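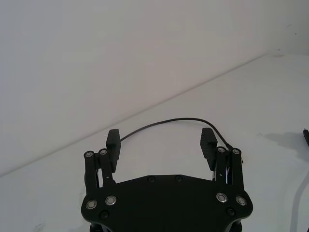

A thin black cable over a white tabletop, with the small gray marks of use.

The Last Centimeter

Plugging in a cable is the smallest job at home, and we do it many times a day. Our writer decided to take it seriously for one month.

I moved to Brendham with two suitcases and a shoe box. The suitcases had clothes in them. The box had cables, and when I opened it on my first evening, they came out as one single object, like a nest. I spent that evening sitting on the floor and pulling at it. In my language we have a word for this kind of work, which means more or less "to comb a sheep that is running away."

It was August, the window was open, and I had no furniture yet. When I finally had all the cables in a row, I could name fewer than half of them. One belonged to a camera I sold years ago. Several were for telephones. The rest were black, thin and the same as each other until you looked at the ends.

I think many readers have such a box. I started to ask people about it, first my neighbors and then people whose job it is to know, and this article is what I brought back.

My first visit was to Flosinent, a repair shop in a side street near the Brendham bus station. It has a counter, one good lamp and a radio that is always on. They repair speakers, lamps, small music players and other things with a wire coming out of them. I asked what breaks most often, and I expected to hear about batteries. The man at the counter put a cable in front of me and bent it near the plug with his thumb.

"This place," he said. "Always this place."

The cable itself is strong in the middle, he explained. You can close a door on it (he does not recommend it). The weak place is where the soft part meets the stiff part. People pull the plug out by the cord, and the wires inside get tired at the collar. From outside you see nothing. Then one day you must hold the cord at a strange angle for it to work, and you hold it like this for weeks, and then you come to the shop.

His second complaint was about sockets. A socket on the back of a lamp, or on something that hangs on the wall, is usually reached by feeling. You push, and if it does not go in, you push harder. He keeps a jam jar with the metal parts that he has replaced because of this. He let me look at it but did not want it to be photographed, as some of the owners are still his customers and they would know their piece.

I asked him to show me how he does it himself. He was a little surprised by the question. He took the plug close to its end, with the cable falling down free behind his hand. He brought it near the socket and stopped. Then he looked from the side, moved his hand a very small distance, and only after this he pushed. It took him three seconds. I tried the same with a speaker he gave me and I was much slower, because my eye wanted to watch my fingers, and the fingers were in front of the socket.

"You stop before," he said. "Everybody forgets the stop."

At home I practiced. I had by then a table, a white one from Sjögren, the secondhand furniture hall on the Grosport road. I paid 200 for it, and carried it up the stairs with my neighbor from the second floor. It came with its own scuffs and smudges, and I have added some. I recommend a white table to everybody who works with small black things. On my parents' dark kitchen table a screw was lost the moment you put it down. On white you see each piece, and you see also its shadow, and with a thin cord the shadow is useful. It tells you how far from the table the cord is, and whether it is making a loop somewhere that will later catch on your sleeve.

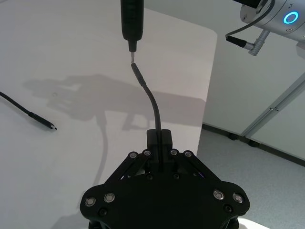
Cables remember. This was the subject of my second visit, to a theater in Grosport, where the sound department has a whole wall of hooks. The technician who received me had been coiling cords since she was a student, and she could do it while speaking, looking at me the whole time. A new cable, she said, has the shape of the package in it. It wants to bend to the left or to the right, and when you try to bring the plug to a socket, this wish goes all the way up to the tip. You aim straight and the cord turns your hand.

Her advice is to let it hang. Hold the plug up, let the rest fall, and wait for the cord to finish turning. For a very stubborn one, she hangs it over a hook overnight. She also told me to coil loosely, with big circles, and never around the elbow. I had always coiled around the elbow. My father did it so, and I suppose his father did the same with rope.

The theater owns 315 cables, and each has a piece of colored tape near both ends. Each color is a length. I asked if the tape must be replaced often and she showed me a yellow one which was there before she was. The glue had become brown, but it was still holding.

I came back on the evening bus with a roll of tape in my bag. On the next Tuesday I emptied the shoe box again, this time on the table. I wrote on each piece of tape what the cable is for. Those I could not name went into an envelope, and I gave myself until the end of the month to find what they fit. I found the partner for only one, a short cord that belongs to my bicycle light. For a year I had charged this light with a cord from my sister, and each time I had to push it a little to one side.

The envelope went to Flosinent. They keep a drawer for orphans, and customers may look through it for free. The rest hang now on three hooks inside the wardrobe door, in big loose circles, beside the belts.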